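Teltside grocer puts play produce in bags, calls it a lesson

Teltside's Uchida store wants shoppers to think harder about how they bag fruit and vegetables, and starting Wednesday it will hand out sets of imitation produce to make the point. The store says 1000 sets are ready. Whether anyone asked for them is another matter.

The idea is that kids sort and pack the pieces at home, then do the same with real groceries. Peppers are supposed to be the hard part — stems catch on thin plastic.

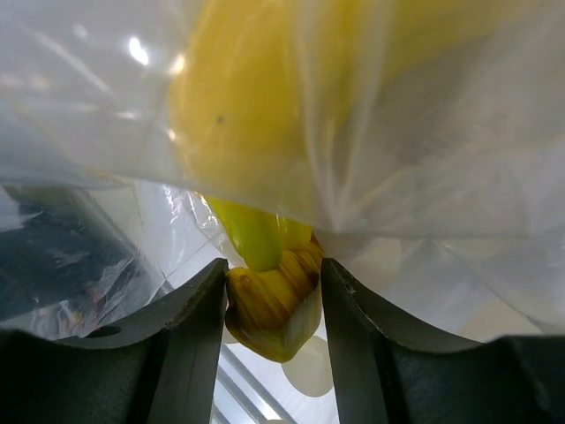

Irnitz wrote on the store's page that children already know how to put a pepper in a bag, and that cheaper peppers would be more use.

Uchida has not said what the program costs. It has said the sets come in reusable bags, which sounds fine until you remember that last year's net bags, all 1152 of them, were gone from the shelves in August with no word on how many were reused.
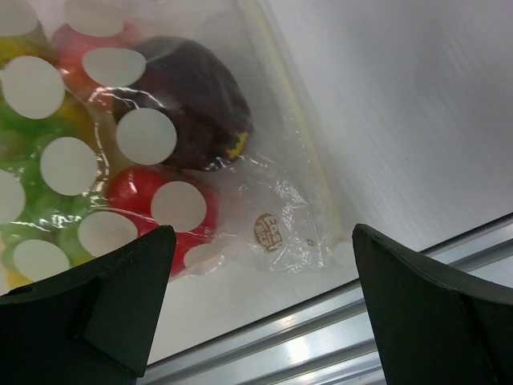

The sets are free with a purchase of $7 or more. A leaflet promises "better habits," though it doesn't say how the store would measure them.

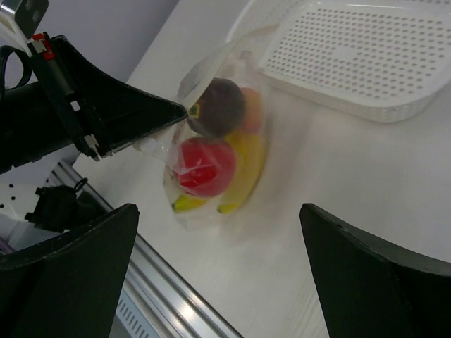
Bagged fruit on a white tabletop.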